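Stop ranking grippers by payload

Most comparisons of small electric grippers still lead with payload and stroke. Both numbers are easy to measure and easy to print, and for the work most benches do, both are close to useless. We spent December running a Gredmont parallel-linkage gripper against a Nerna sliding-jaw unit on the same arm, with the same controller. Either one can lift a plate many times over. Payload never decided a single trial.

What decided them was the path of the fingertip. On a four-bar linkage the tips stay parallel, but they also travel along an arc, so the contact point moves in depth as the jaw closes. On our unit the shift was 4 mm over the usable stroke. That sounds small until the target is a plate rim with a second plate close behind it. The sliding jaw has no such shift, but its housing is wide and it hit the neighboring plate in cases where the linkage slipped past.

We logged 319 grasp attempts on plates, split between the two units. Miloslav Hrnčiar, who wrote the grasp planner, wanted to fix the arc in software, and he did. The correction is a lookup table with 60 entries, indexed by jaw opening. It works, and I still object to it. A vendor who knows the geometry of the linkage should ship that table with the gripper. Hudec does this in the driver for its older model, so the effort is clearly not beyond a small firm.

The wrist camera deserves the same complaint. Spec sheets give resolution and frame rate. They say nothing about how much of the view the fingers take up when closed, or whether the tips stay in focus at contact. We moved the Cisemell camera back 5 mm and gained more usable images than we did from doubling the resolution. Glare on glossy plates hurt us more than pixel count did – a bright patch on the dish can pull the depth estimate off by more than the finger thickness.

So my request to anyone publishing a comparison is modest. Print the tip path, the housing width at the fingertips, and a wrist camera view with the jaw at the object. Leave payload for the last line of the table.

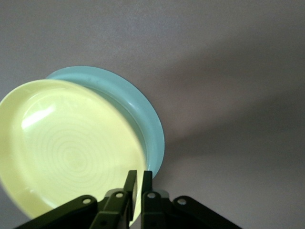
I would also like the closing speed at low force, measured at the tip and not at the motor. We have that for the Gredmont unit only, and the Nerna runs are still to be done.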